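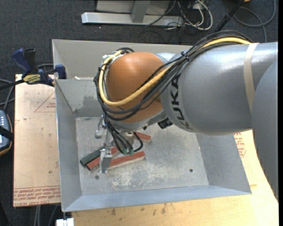 **Ticket:** Label printer drops every second job
**Site:** Räsänen, packing office
**Opened by:** Impi Jääskeläinen
**Priority:** normal
**Status:** closed

**Reported**

Shipping labels sent from Drirnix come out one at a time. The first prints, the next vanishes from the queue with no error. Reprinting by hand works. Started after the April update to the Palley print driver.

**Log**

- Restarted the printer and the office PC. No change.
- Swapped the USB cable for a new one. No change.
- Printed 20 labels from the driver's own test page. All came out fine, so the printer and the roll are OK.
- Printed 6 labels from Drirnix. Three missing: second, fourth and sixth.
- Checked the spool folder. Missing jobs arrive with the same file name as the job before and get overwritten.
- Asked Impi whether anyone had changed the export settings. She says no, but the update reset the file name pattern to "order date" — it used to be "order number".

**Fix**

Set the pattern back to order number under Output > Naming. Turned off "replace existing". Sent the 6 labels again and all printed. Impi ran the afternoon batch with none missing.

**Still open**

The spool folder holds 1,000 old files and the PC is slow to open it. Drevau support says it can be cleared by hand when the queue is stopped. Moved to a separate ticket.

The second PC has the same driver version — check its naming pattern before it goes back on the packing desk.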